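The Pink Chair
Short fiction, July 2025

The woman from Lumeo said that a chair could hold a grudge. She said it in the doorway, before she had even got her coat off, and my sister wrote it down.

I was there because I own a van. My sister had taken the lease on the old Conneely showroom in December, and by the spring she had decided that the ground floor was unfriendly. People came in, she said, looked up at the balcony, looked at the stairs, and then stood near the wall as if they were waiting for a bus. She called the place Plirnano, a word she had paid for. I had suggested that people might stand near the wall because there was nowhere to sit down. She said that was exactly the kind of thing Lumeo could look into.

Lumeo looked into it for 300 pounds, plus parking.

"You've got a column," the woman said.

We all looked at the column. It was square and white and it held up the building.

"It's making the decisions in here," she said. "Everything else has given up."

I asked if we could have it removed. My sister trod on my foot. The woman took out a roll of red tape and laid a line of it across the floor, walking backwards, bent double, with the tape squealing off the roll. It went across on a slant. I thought she had simply missed, but she stood up with her hand in the small of her back and told us that this was the way the room wanted to be crossed. Chairs had to respect the line. A table could sit close to it if the table was modest.

"How will we know if a table's modest?" I said.

"You'll know," she said.

I didn't, and I still don't. I carried in a small white square one because it was the lightest thing in the van.

The armchairs were another matter. My sister had found them in a closing-down sale at a hotel called the Hivura, and nothing about them agreed. The blue one had a curved back and looked as though it belonged to a solicitor. The pink one was all padding, fat in the arms and fat in the back, on black legs so thin that I took the stairs rather than walk past it for the first week. It came with an orange bolster. I asked whether the bolster could go on the blue chair, where at least it would be noticed as a bolster, and was told that the two had arrived together and should be left in peace.

So the blue chair went at the corner of the table, in front of the shelves, and the pink chair went off to the side. The woman from Lumeo sat in each of them with her eyes shut. Then she asked for 12 minutes of silence. A lorry reversed in the yard for most of it.

"The pink one's sulking," she said at the end.

"It was in a hotel," I said. "It's probably tired."

She looked at me quite kindly then. She had a tissue up her sleeve and a ladder in her tights, and it crossed my mind that she might believe all of it. I had been treating her as a crook, and I found I'd have preferred a crook. You know where you are with one.

Her report came by post. It ran to 15 pages, most of them margin. It said the pink chair must be turned a little each evening until it felt able to face the room, and that someone who doubted it should do the turning. My sister read that part to me over the phone, twice.

I turned the chair. I want it understood that I did it for the sake of peace in the family, and because I was locking up anyway. On the seventh evening I pushed it too far, one of the thin legs caught on the edge of the tape, and the tape lifted. I pressed it back with my thumb. It wasn't straight any more, or it was as straight as it had ever been, I couldn't have told you. I said nothing about it.

By summer people had begun to sit down. My sister was unbearable. Somebody had used the blue chair, she reported, and somebody else had put a bag down by the shelves and left it there all morning, and you don't leave your bag in a place you don't trust. I said you might if it was heavy. I said that if you put two armchairs in any room in England somebody will end up in one of them, and that I'd have told her so for the price of a sandwich. 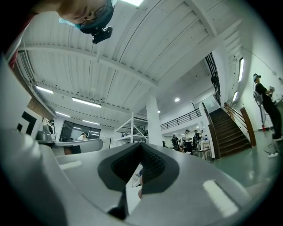
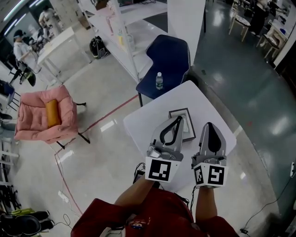
I looked for the bit of tape I'd pressed down and couldn't find it. That annoyed me more than it should have. I had been fairly sure there was a kink, and I'd been carrying the kink about with me like an unpaid fine.

That evening I drove over, though it wasn't my turn to lock up. My sister was upstairs on the balcony doing her invoices. I went to the pink chair and had a proper look at it. It was facing where I'd left it. It had no expression, being a chair. I took the bolster out, thumped it, and put it back in, and then I sat down next to it, mainly to rest my knees.

I'll say this much. It was comfortable. From there you could see the table and the blue chair, the shelves behind, and the line going off on its silly slant, and the column, if you turned your head, getting on with holding up the building. I stayed longer than I had planned to. I can account for that perfectly well. I'd been up since five, and it's a soft chair, and the light in there is decent at that time of day. None of it needs tape.

"Are you sitting in it?" my sister called down.

"I'm checking the legs," I said.

I heard her pen stop. Then she came to the rail and leaned over with her glasses pushed up in her hair, and I could see her deciding whether to be nice about it.

"Lumeo do a follow-up," she said. "It's half price if you book it this month."

"What would she be following up?"

"You, I think. There's a page on it."

I told her I wasn't furniture. She said the report was quite broad on that point, and went off along the balcony to fetch it.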